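Do You Need a Cloth on Your Work Table? I Have Doubts

Every August somebody at Genolham gets the urge to make the shared room nicer. Last year it was plants. You can guess how the plants are doing. This year it's table coverings, and I've been asked to be a good sport about it.

The pitch, as Kirsten Turcotte put it to me, is that a cloth "protects the surface and warms the place up." I'm not convinced on either count. The table is light grey and wipes down in ten seconds. Coffee sits on top of it until you get a paper towel. Coffee on a cloth goes into the cloth, and then you own a laundry problem.

I did look up what a decent one costs. The Vinstead catalog wants 88 dollars for a plain rectangle with a hem. I found one for 13 at the discount place by the bus station and I can't say I'd know which was which with my eyes shut.

So for now we have pink. It doesn't cover the whole table, there are wrinkles in it, and a cord was already lying across it when I came by with my opinions.

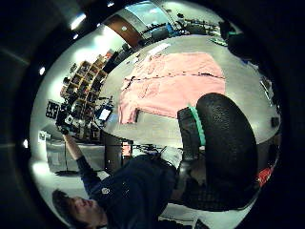
What bugs me about it

The overhang, mostly. The edge droops a little right by the black office chair, and I give it a month before somebody rolls back with a corner of it caught on something and takes a mug along for the ride.

Then the wrinkles. Try writing on a sheet of paper over a fold. You'll go looking for bare table, same as I do.

What I'll admit

Small things don't skid on it. Pink is also more cheerful than grey, and the chair already has that mint-green strip, so I guess there's a color scheme now. Kirsten says I'll come around. She said that about the plants too.

If it's still there in the fall I'll write again. My vote is to wash it once, see how it comes out, and put the 88 dollars toward another shelf.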